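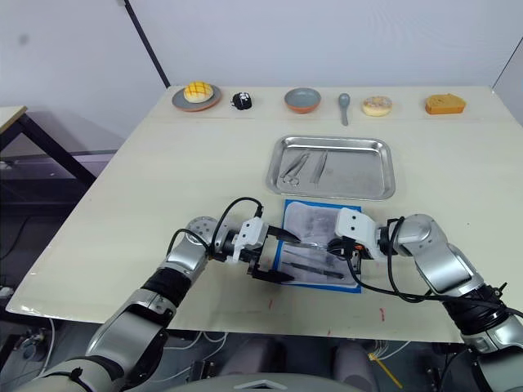 ## Minutes, Practice Table Group, summer meeting

Taken by me again, as I lost the draw. Aarne Hirvonen ran the meeting and Jarmo Tikkanen looked after the supplies list. If I've put words in your mouth, tell me before the next one and I'll fix it.

### 1. Last minutes

These were from January and everybody had forgotten them, me included. I read them out loud. Aarne asked for one change: he had volunteered to *look into* a second cupboard, and I had written that he would *buy* a second cupboard. Changed. He has looked into it. The one at Lappalainen is too deep for the wall by the sink and the next size down has glass doors, and we all agreed we don't want people looking at our shelves.

Minutes accepted with that one fix.

### 2. How the table gets laid out

We spent a good half of the evening on this (I'm not complaining, I like this stuff!). Up to now everyone has set up the table their own way, and then the next person sits down and reaches for tweezers and gets something else. So we went through it and settled on one layout for the beginners' sessions:

- The blue-edged sheet goes down first, in the middle of the white table, with its long side square to whoever's sitting there.
- The steel tray goes behind the sheet, never on top of it. Aarne felt strongly about this one.
- Instruments start in the tray, ring handles to the left, tweezers to the right. Points face away from you.
- One pen, on the sheet. Black. Jarmo will stop bringing the green ones.
- Anything else stays along the back edge.

I asked whether the tray could go on the side for left-handers. Yes, and swap the two instruments over as well. Jarmo wanted to draw a proper diagram for that and I said please do, only keep it to one page this time.

We also talked about whether to tape the corners of the sheet down. Tried it both ways back in the spring and people were split. Leaving it loose for now, and anyone who wants tape can bring tape.

### 3. Food on the table

Okay. So. The back edge of the table has turned into a snack shelf, and I'm as guilty as anyone. Aarne brought up the pineapple bun. It's a lovely bun, yellow top with the criss-cross crust and everything, sitting on its gray plate with the orange rim, and his point was that it's on the same table as the tray.

Jarmo said it's a practice table and we've never used it for anything that needed to be sterile, and that a bun at the far edge does no harm. Aarne said that's exactly how people pick up bad habits. This went back and forth for longer than I'm going to write down.

What we agreed in the end:

- During beginners' sessions, food goes on the windowsill.
- On open evenings, the back edge is fine, plate or bowl only, nothing straight on the table.
- The plate and bowl with the orange edges stay with the group. They do not go home with anyone. (There used to be more of them. I'm just saying.)

I voted for the bun, for the record. So did Jarmo.

### 4. Putting things down

This came out of item 2 and really deserves its own number. Once people get going, the tray gets forgotten and everything ends up on the sheet, scissors especially. I do it all the time. You finish a snip, you set them down right where your hand is, and five minutes later you're leaning on them.

Aarne's rule is back in the tray every single time. Jarmo's is that the sheet is fine as long as the rings are toward the far side of the table and they're lying flat. We couldn't decide, so beginners get Aarne's rule and the rest of us can do what we like as long as nobody else is sharing the table.

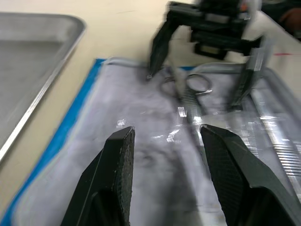 **Kultico, Jul 15, 2024**

### 5. Supplies and money

I've put the date here with the figures because that's where we always go looking for it later.

Jarmo has been through the cupboard. We're good for gloves and pens. We're low on blue-edged sheets, and the ones left at the bottom of the box have creases you can't get out. He'd like 20 more before the fall. Bultard sells them in packs of 5, so that's easy enough, four packs, and he'll order them this week.

Bigger question was instruments. The set price from Catero comes to 1,000 for the small kit and 2,000 for the large one, and the large one has a second tray in it. Aarne wants the large one. I want the large one. Jarmo, who does the accounts, wants us to borrow another tray and buy the small one. He did agree to ask whether they'll sell us the tray separately, and we're not ordering either kit until he hears back.

I asked about sharpening. A couple of the older scissors chew more than they cut. Aarne will take them in with his own when he goes next. Please put any bad ones in the margarine tub on the top shelf and leave a note in it saying which end of the blade is the problem, as "blunt!!" was on three of the notes last time and that could mean anything.

### 6. Clearing up

Short one. The tray gets washed and dried by whoever used it last. The sheet gets wiped and left flat to dry on the rack. Folding it is what gives us the creases, so please don't! Small bits and pieces found at the back of the table go in the blue mug by the door, and if you're missing something, look there before you message everyone.

### 7. Anything else

- Jarmo asked if we could have better light at the far end. We'll try moving the floor lamp first.
- Aarne will print the layout list and stick it inside the cupboard door.
- I said I'd find out who has the spare key. I think it's me. I'll check my winter coat.

### To do

| What | Who |
|---|---|
| Left-hander diagram, one page | Jarmo |
| Order sheets | Jarmo |
| Ask Catero about a tray on its own | Jarmo |
| Scissors to be sharpened | Aarne |
| Layout list on cupboard door | Aarne |
| Spare key | me |

Jarmo pointed out that he has half the list. Aarne offered to swap the sheets for the scissors and Jarmo said no, he'd keep what he had. We stopped there and put the chairs back.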